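Brornard scrap metal drop-off back open, hours cut

August 6, 2026

The Brornard transfer station is taking scrap metal again as of this morning, after being shut to the public for most of the winter. Shorter hours though, and there's a catch or two, so read on before you load the ute.

Gates open 8 am, last car in at noon. Saturdays only after this week. Household loads are free up to a standard trailer, anything over that gets weighed and charged. Trade loads still have to go out to Katiyar.

The closure goes back to the retaining wall behind the old tip face, which started moving after the rain. Shire engineers wanted it propped before anyone drove underneath. Props are in, permanent fix is due to start in September and the council says the drop-off will stay open while that happens, weather permitting.

Nuala Fitzgerald, who runs waste services for the shire, said 238 households had rung or emailed asking when they could bring metal in.

"People have been hanging on to old fridges and bed frames since autumn," she said. "We'd ask them not to all come at once. Please."

Fair enough. By half past nine the queue was back to the Lalar Road turnoff and a fair few gave up and went home.

What they'll take: steel, iron, copper, brass, aluminium, whitegoods with the doors off, bikes, car rims without tyres. What they wont: gas bottles, paint tins with anything in them, batteries of any kind. Batteries go to the hardware shop on the main street, there's a tub by the counter. 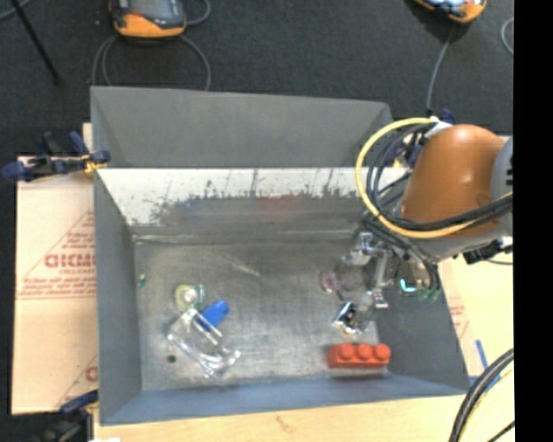
A grey metal bin with scratches and worn patches on the inside.

Small stuff is the bit most people get wrong, Fitzgerald said. Screws, hinges, taps, offcuts — put them in a bucket or a tin you can tip out, not a plastic bag. Bags get pulled and the lot ends up in landfill.

The other change is at the Skisari end of the shire, where the monthly kerbside metal pickup has been dropped altogether. It was costing too much for what came in, according to the council report, and half of it was gone before the truck arrived anyway. Residents out there get 2 free trailer vouchers a year instead, posted with the rates notice. If yours hasn't turned up ring the shire office, don't just rock up at the gate without it.

Not everyone's happy. A few in the queue this morning pointed out its an 18 km drive each way and not much use if you haven't got a trailer or a mate with one. Council says it will look at the numbers after 3 months and could bring back a pickup for pensioners, no promises.

Next public opening is this Saturday from 8. Cash not accepted, card only at the weighbrige.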